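Dried chili/crawfish flavored snack out of the bag, how long is it good for?

Asked by Concetta Serra
10/28/18 in Kitchen & Pantry

ok quick one. Opened a bag of those spicy dried snack bits, red ones, from the Asian grocery by work. 213 grams so not a small bag. Ate maybe half. No zipper on the bag, just tear and thats it. Sister says once its open you get 2 days and then toss it. That seems nuts for something that dry?? Also they got kind of bendy overnight, before they were crunchy. Is bendy = bad or just stale. And can I crisp them up again. Kitchen is humid if that matters, no AC.

3 people found this useful

Gillespie Lindsay

Bendy is stale, not spoiled. They pulled water out of the air. Two days is way too short for a dry snack, I keep mine a couple weeks in a jar and nobody's died. BUT check the label first, some of the soft chewy ones say refrigerate after opening and then you do what it says.

Crisping: oven at 200, low, sheet pan, ten min or so, shake once. Let them cool all the way before you decide, they're soft while hot. Don't microwave. Tried it, got red leather.

Smell it too. Old oil smells like crayons. If you get crayons, trash.

Adelmo Colombo

just eat the whole bag

Elisa Farina

Agree w/ Gillespie mostly. I'd add, stop eating out of the bag. Hands in, crumbs, damp fingers, thats half your problem right there. Pour out what you want, press the air out, fold the top over twice, clip it. Any clip. I have a Soteo one but a clothespin does the same job.

I do all my sorting on a dark mat so I can see the powder and wipe it up after. Red stuff stains light wood, ask me how I know. White bowl for serving, rinse it right away or it goes pink.

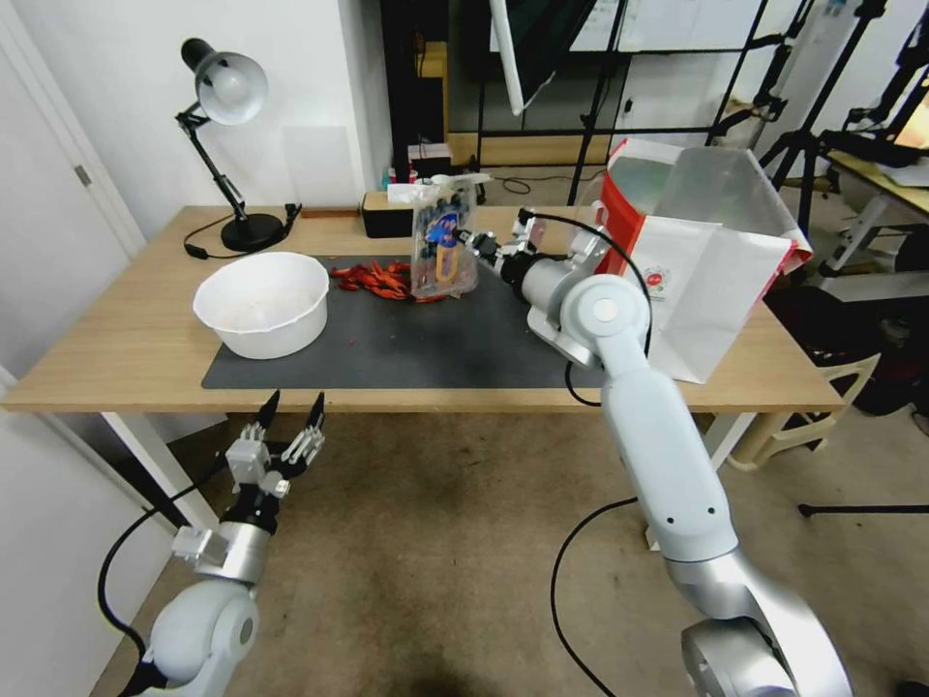
Stanisława Brzozowska wrote in to say the fridge made hers worse, the bag sweated every time it came out and the pieces went limp by the next day, so now she only uses a glass jar with a rubber seal in a dark cupboard. Fair enough. I'd still go fridge if the label says to, just split it into small bags first and take out one at a time.

Oh and those little packets that come in seaweed, save them. Drop one in the jar. Dont eat it obviously.

Comments

Concetta Serra: thanks all. label says cool dry place, nothing about the fridge. did the oven thing, crunchy again!! jar from now on. sister not convinced

Gillespie Lindsay: write the date on the lid. I never remember when I opened anything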